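From: Senan Gilmartin
To: floor-list
Date: Jun 8, 2020
Subject: Re: [floor-list] Shelf work and the new rota

Evangelia Fragkou wrote:
> Can somebody tell the late shift what we are for now? Palance
> sent round a rota with "restocking" crossed out and "shelf
> supervision" written in. Same hours, same pay, new noun.
> Thanasis asks if he still needs his step stool.

Evangelia,

Tell Thanasis to keep the stool. The grippers do bottles and jars. They don't do the top of the stockroom, and they don't do Fotis's handwriting on the order sheets.

What changes, as far as I can get out of Palance: the lifting and placing goes over to the grippers by December, one aisle at a time. We do the odd shapes, the breakages and the log. The log has 11 columns. I asked what the last one was for and was told "other," so I expect to live in that one.

I did 474 placements with the hand-held one last month. My back is fine and my thumb is not – nobody at Tirano seems to have a thumb, or they'd have put the trigger somewhere else. It's also quiet work. I used to talk to Lefteris across the shelf all morning, and now we both stare at the fingers. I miss hearing about his boiler.

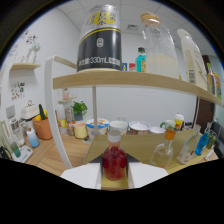

Small red bottle in the grip, lower shelf. White cap, glass, my least favorite kind.

On pay: same noun problem. If "supervision" is a grade, I'd like to see it on the slip. Lefteris has the old grade sheet and will bring it on Thursday. Please don't reply to all 124 of us about the stool.

Senan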